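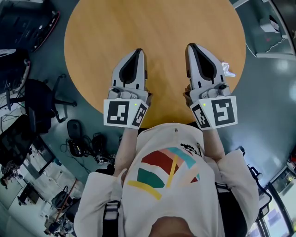 The Gudberg round table, light orange-brown finish, in the workroom.

Flultari sells the Gudberg as a small meeting table. I bought one in January for a shared workroom and it has been in daily use there since. Wooden round top, visible grain, no drawer and no cable tray.

Assembly: 28 minutes for one person. The instructions are clear except for step 14, where the washer order is drawn upside down. Algirdas Lepik at Venckus, the shop that delivered it, confirmed the error by email and sent a corrected sheet.

Stability is good. Leaning on the edge with both forearms produces no tilt, and side-to-side play is small enough to ignore. I retightened the bolts after 2 weeks and they have held.

The finish is the weak point. Coffee wipes off if caught early. A damp glass left for 60 minutes gave a pale ring that faded overnight – a second one, left longer, did not fade. Light scratches show mainly under a desk lamp. Etevness furniture oil reduced them but left that patch slightly darker than the rest.

Working at it standing is fine for short jobs. For longer ones I pull up an office chair. Chairs on casters roll in close from any side, which was the reason for choosing round over square. The cost is storage: the table will not sit flush to a wall, and with nowhere to route cables they end up on the floor.

Recommended for shared rooms with floor space to spare. Buy coasters.

Reviewed 23 May 2026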